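Does Anybody Need Eight Glasses a Day?

My dentist, my sister-in-law and a poster in the elevator at work have all told me in the past month that I don't drink enough water. The dentist at least looked in my mouth first. The other two were going on general principle, and the general principle is the part I've been chewing on.

I'm not against water. I drink it when I'm thirsty and with dinner, and I keep a glass by the bed that mostly gathers dust. What I doubt is the idea that a healthy adult with a desk job has to be managed like a houseplant, on a schedule, with reminders.

It started for me in December, when work signed us all up for a wellness thing called Kilari. You get an app, the app gives you a goal, and the goal for me was 3,000 milliliters a day. I typed in my height, my weight and whether I considered myself "active," and I said no, because I'm not. Then I went back and changed the answer to yes out of curiosity. The goal was still 3,000. I made myself twenty years older. Still 3,000. I have some questions about what the form is for.

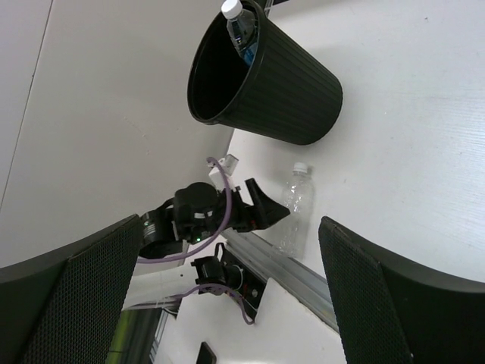

Blue label, white cap, straight in the bin.

I stuck with it for longer than I thought I would. The promise was more energy, better skin, fewer headaches and "sharper thinking by the second week." My thinking was taken up with where the bathrooms were. I had one headache in that stretch, the same as I'd have in any other stretch, and my skin looks like the skin of a person who grew up before sunscreen was popular. As for energy, I was up at 3 a.m. most nights, which I suppose is a kind of energy.

When I complained about this at lunch, Ingvild Isaksson from the second floor told me I was doing it wrong. You have to sip, she said. You can't catch up in the evening. There's also a view that it has to be room temperature, and another view that it has to be cold, and they were both put to me at the same table by people who seemed sure. Ingvild has been a sipper for years and feels terrific. I believe her. She also runs, goes to bed at nine and doesn't eat candy for lunch, so I'm not sure the sipping should get all the credit.

This is my problem with nearly all the evidence I get handed. Somebody starts drinking more water, and in the same week they cut out soda, start walking and begin going to bed on time. Then they feel better and they thank the water. Maybe! But I'd like to hear from one person who kept the soda and the late nights and only added the water. I tried to be that person, and you've heard how it went. 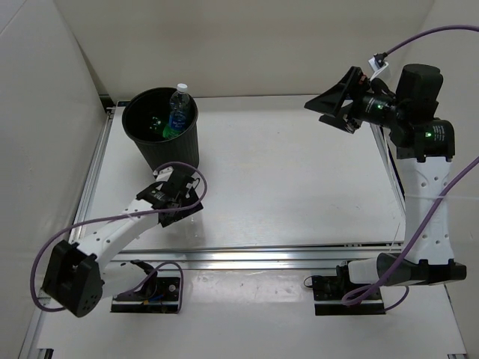 The eight glasses rule is the piece of this everyone knows, and I've never met anyone who could tell me how big the glass is. My kitchen glasses hold close to twice what my mother's did. Then there's the matter of food. Soup is mostly water, and so is a cucumber, and coffee is something I make by pouring water on it. Yet the app only wanted plain water, and it wanted it in bottle-sized helpings, so you'd tap a little picture of a bottle each time you finished one. Follow that for a while and you get a wastebasket like the black one up there, with a water bottle standing in it and the cap poking up over the rim, except that mine would have needed emptying before lunch. I switched to a mug from the cabinet. The app had no picture of a mug.

And of course there's a store. I should have seen that coming. Once you've missed your goal a few days in a row, Kilari shows you an ad for a powder called Pokitz that you stir into your water so that you'll "absorb more of every sip." I'd like to know where the rest of my sips have been going up to now. The powder comes in lemon and a flavor called Calm. I bought one tin of the lemon so I could complain about it fairly. It tastes like a salted vitamin. The serving instructions say to have it with plenty of water.
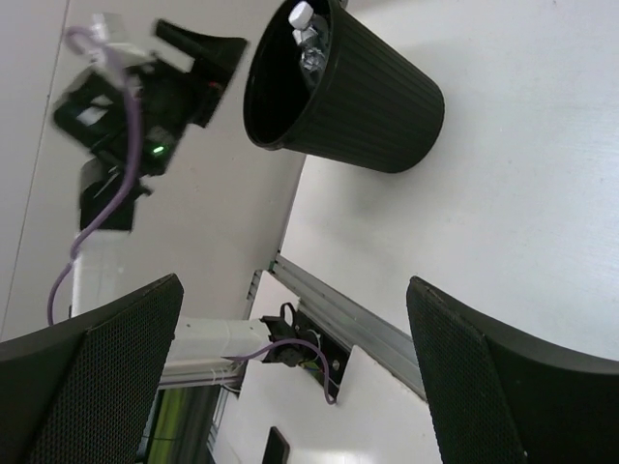
I did try to find out where the absorbing claim comes from. The tin sends you to a web page, the page mentions a study, and the study has no title, no author and no date, only the statement that 394 adults "reported improved hydration." Reported it to whom? How does a person report hydration? If you called me up and asked whether mine had improved, right after mailing me a free tin of something, I'd probably say yes to get off the phone. I wrote to the address at the bottom asking for a copy. I got back a coupon.

To be fair to the other side, there are people who really do need to watch this. If you work on roofs in July, or you've had kidney stones, or you're looking after somebody elderly who forgets to drink, then your doctor has a reason to bring it up and you should listen to your doctor and ignore some guy with a blog. My uncle had stones once and he now drinks water like it's his job. I wouldn't dream of arguing with him. My gripe is with taking advice meant for him and mailing it to everyone in the building. 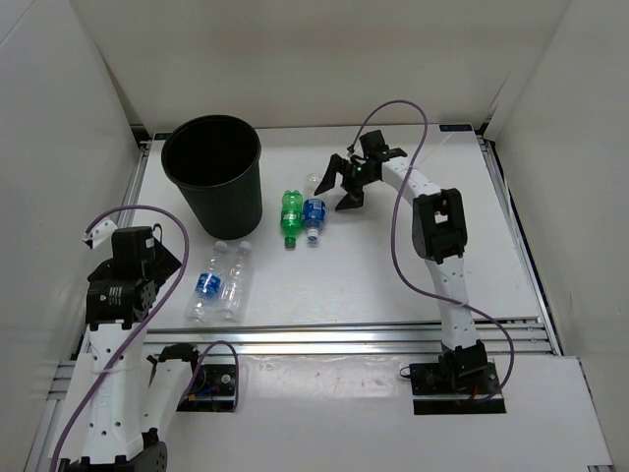
What bothers me most is how the advice treats being thirsty. The app says that by the time you feel thirst "it's already too late." Too late for what? I get hungry before I eat and sleepy before I sleep, and no one has suggested that I should have gone to bed at noon to head it off. Thirst is one of the few alarms I own that has always worked, and it didn't ask me for an email address.

I finally deleted Kilari after it congratulated me on a streak I hadn't earned. I'd left it alone all weekend, and it gave me credit for 600 milliliters I never drank, under the heading "We filled in the gaps for you!" So much for the data.

The tin of Pokitz is still on my desk at work if anyone wants it. It's missing two scoops. Ingvild already said no.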